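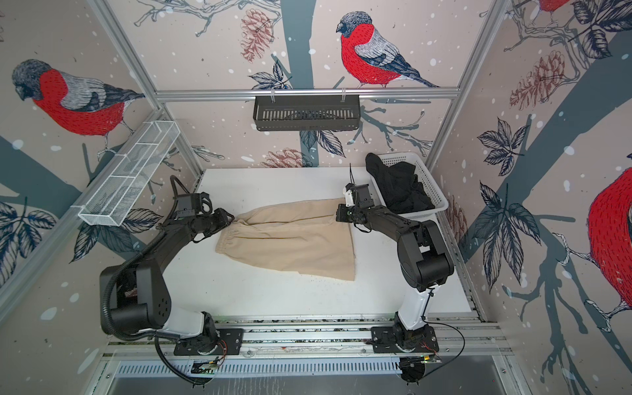

Notebook entry, January - Garment Folding, Clinemgate workroom
Entry 12

Work this afternoon concerned the beige elastic-waist item, stock no. 272. The folding sheet supplied by Idolby assumes a flat waistband. A gathered one takes up less width than the cloth beneath it, and the leg panels skew when the sheet is followed as written.

The revised order is as follows. Lay the garment flat and square the leg hems first. Smooth the panels toward the hems - the waistband is left alone at this stage.
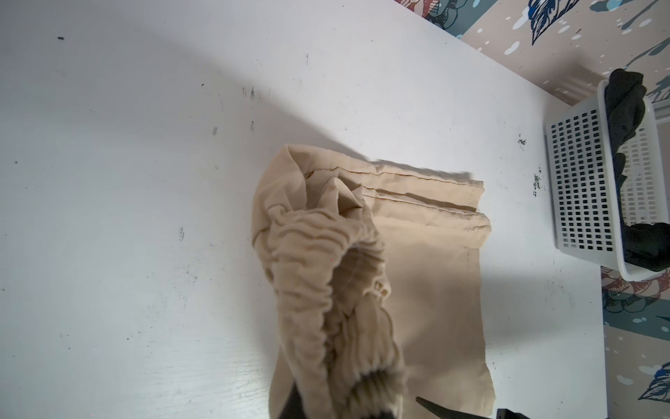
Bring the waistband over last, without stretching it. Layered hems should be aligned at the corners before any pressing by hand. The finished width remains 18 cm, as on the Jenkins shelf card.

Black garments stay in the white basket until the beige item is done. The tabletop has scuffs and smudges and is to be wiped before light-colored fabric is laid on it.

Outstanding: send the revised order to Vastent; amend step 3 of the sheet.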